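Acceptance Test

Author's note: Mar 20, 2022. Second draft.

The laundry room at Fumholm had one washing machine and one logbook. The logbook was older. The tester read both on the first morning and found that the logbook had more faults.

The work order came from Vincze, the firm that managed the building. It asked for a full inspection of the door, the seal and the drum, followed by a signed statement that the machine was fit for use. The fee was 75 for the visit and 2 for the bus. The tester had done the same job in February at a building called Prinus, where the machine had leaked from the first fill and the report had taken ten minutes.

The machine at Fumholm did not leak. It was white, it loaded from the front, and it stood level. The instructions were printed on the front panel in Chinese, with a heading in heavy type. The tester could read the numerals. There was red laundry in the drum.
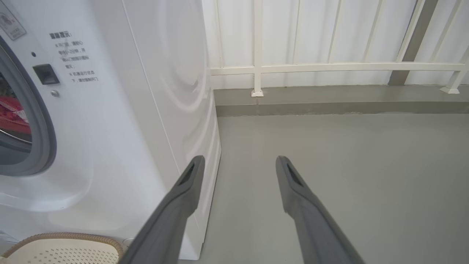

Entry 3721 in the logbook read: "Red load. Left in machine. Will return." There was no signature. Entry 3720 was a complaint about the light. No entry came after 3721, and the tester checked the back pages in case someone had started again from the other end.

The procedure did not cover laundry already present. Section one began with the words "With the drum empty." The tester telephoned Vincze and was told that the contents of a machine belonged to the tenant until claimed. The tester asked which tenant. Vincze said that was a matter for the logbook.

For an hour the tester did the parts that could be done with the door shut. The side panel was pressed in several places and sprang back. The feet were checked. The spin speed was given in the paperwork as 1080, and the tester copied this down under "Stated" and left "Measured" blank. A woven basket stood on the floor beside the machine. The tester looked at the basket for some time.

At noon the tester wrote entry 3722: "Red load moved to basket for inspection. Will be put back." It seemed correct to sign it, and after that it seemed correct to date it, although none of the others were dated.

The clothes were four shirts and a child's coat. They smelled of Mumik, the cheap powder sold at the corner. The tester folded the coat, which was outside the procedure, and laid it on top.

Section one then went quickly. The rubber seal was sound all the way round. The drum turned freely by hand and stopped without a knock. The door had some wear on the plastic – marks, dust, nothing that would affect the fit – and it held its position when opened wide. The tester closed it and opened it again, as required, and wrote down the result each time.

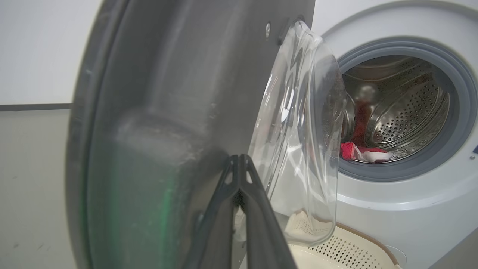 Findings

Door: passed. Seal: passed. Drum: passed. Spin speed: not measured. Reason: machine in use by tenant.

The tester read this last line over and let it stand. The clothes went back in the order they had come out, with the coat unfolded again, and the door was shut until it clicked.

There was room at the foot of the form for remarks. The tester wrote that the logbook should be kept, that the light did need attention, and that a second visit would be necessary to complete the test. No date was proposed. Under "Condition for return visit" the tester put: "When the coat has been collected."

Vincze paid the 75 the same week. The 2 for the bus was queried.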